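Resealing plastic storage bins that fog up inside – gasket, desiccant, or both?

Storage and Organizing > Basements and Garages > Humidity
4 min read

Zulema Figueroa
May 23, 2022

I keep paper goods (sewing patterns, manuals, two boxes of photographs) in lidded plastic bins on a steel rack in the basement. The basement sits at 60 percent relative humidity in spring and goes higher once June comes. Last summer the patterns at the top of two bins went wavy and one manual picked up a musty smell. No standing water, no leak that I can find, and the rack is 9 inches off the slab.

The bins are ordinary polypropylene with snap lids. The lids close, but I can slide a sheet of printer paper between lid and rim on the long sides, so they are plainly not airtight. I have bought a roll of closed-cell foam tape (Nalness, the narrow one) and a bag of silica gel packets.

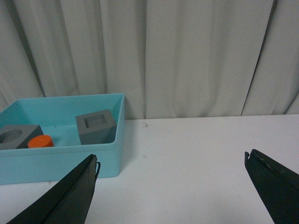 What I want to know before I start sticking tape to things:

Does the foam go on the rim or in the lid channel?

How much desiccant does a bin need, and how often does it have to be dried out again?

Is there any risk in sealing the bins if the paper is already damp? I would prefer not to buy new bins. A dehumidifier is also not in the budget this year.

Retamal

Take the last point first. Yes, there is a risk. Paper holds moisture in proportion to the humidity of the air around it. If it has been sitting at 60 percent for months, it contains a fair amount of water, and when you close the lid that water stays in the bin with it. When the basement cools at night, the bin walls cool before the contents do. The air against the wall drops below its dew point and you get fog on the inside of the plastic. Sealing the bin tighter makes this worse unless the contents are conditioned first.

Conditioning is simple. Bring the paper upstairs into a room at 45 percent or lower and leave it there, stacks fanned or stood on edge, for 2 weeks. Photographs should be interleaved or kept in their sleeves. Do not use an oven, a hair dryer or direct sun. Pack and close the bins in that same room so the air you trap is dry air.

Foam placement: put it in the lid channel. Foam on the rim gets dragged sideways each time the lid goes on and will peel within a few months. In the channel it is only compressed. Procedure:

Wash the lid with dish soap, rinse, dry completely.
Wipe the channel with rubbing alcohol and let it flash off.
Lay the tape starting in the middle of a long side. Do not start at a corner.
At corners, ease the tape around without stretching it. Stretched foam pulls back and leaves a gap.
Butt the two ends together with a straight cut. Do not overlap them.
Close the lid and leave a flat weight on it overnight. 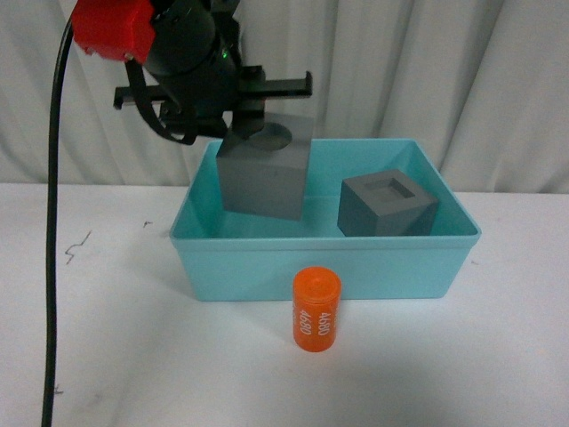
Polypropylene has low surface energy, so most adhesives bond poorly to it. Acrylic-backed tape holds better than rubber-backed tape over the long run, though it takes a day or so to reach full strength. If the roll does not say which it is, test a short piece and pull it after 24 hours. Light scuffing with a gray abrasive pad helps in some cases. Scuffing with coarse sandpaper does not; it leaves grooves that leak.

Check the finished seal with the same sheet of paper you used before. Close the lid on it at several points along each side. You should feel drag everywhere. The middle of the long side is the usual weak spot, as the lid bows upward between the latches. A strap around the bin at the midpoint fixes that better than thicker foam, which tends to lift the latches.

Desiccant: for a 30 quart bin packed mostly with paper, I use 100 grams of silica gel. The air itself holds very little water. The gel is there to deal with what comes off the paper and what leaks in. Put a small humidity card in each bin, facing the wall if the plastic is clear enough to read through. Recharge the gel when the card reads above 50. With a decent seal that is every few months in my basement. Yours may differ.

One more item. Steel racks run cold along an outside wall. Leave a hand's width between the rack and the wall, and put a sheet of corrugated plastic or thin foam board under the bins on the lowest shelf.

Vuvbridge

Just use cat litter in a sock. Same thing as silica if you buy the crystal kind. Mine has been in with the Christmas stuff for years and never had a problem.

Nodholm

I agree with most of the long answer but would not go that far with the lids. I ran foam on half of my bins and left the other half alone. All of them were packed dry, all had gel. The foamed ones held their reading longer, but the plain ones were fine as long as I changed the gel on schedule.
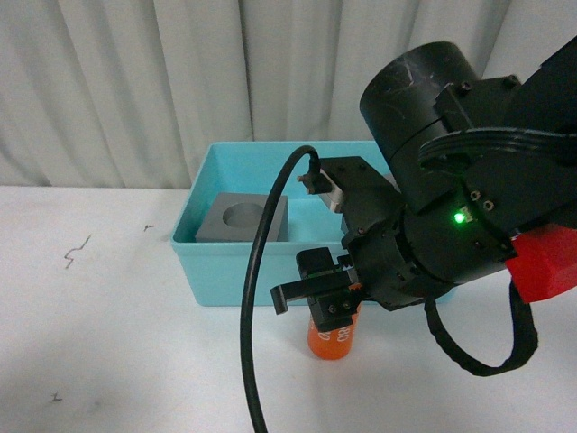
What made a bigger difference was not opening them. Each time the lid comes off in humid weather, the air in the bin is replaced and you start over. I moved anything I need in summer to a closet upstairs and put only long-term material in the basement. Labels on two sides, plus a contents list taped inside the closet door, cut down the digging.

For the photographs I would skip the basement entirely. Swings in temperature are hard on prints even when the humidity is controlled. An interior closet shelf is a better place, and two boxes will not take much room.

On the cat litter – crystal litter is silica gel, but some of it is scented or dusty. I would not put it next to patterns or prints. It is fine for decorations.

Comments

Zulema Figueroa: Thank you. The tape is rubber-backed according to the core of the roll, so I will do the 24-hour test on one lid. Photographs have gone to the hall closet.

Retamal: Write the pack date on each bin in pencil on masking tape. It makes the recharge interval easy to work out later.

Vuvbridge: mine is unscented fwiw

Zulema Figueroa: Is there a preferred temperature for recharging the gel? The bag says nothing.

Nodholm: Depends on the type. Plain white beads usually tolerate 250 F for a couple of hours in a metal pan. Packets often do not, as the wrapper can melt, so look for a limit from the maker before heating them. Indicating beads need a lower setting.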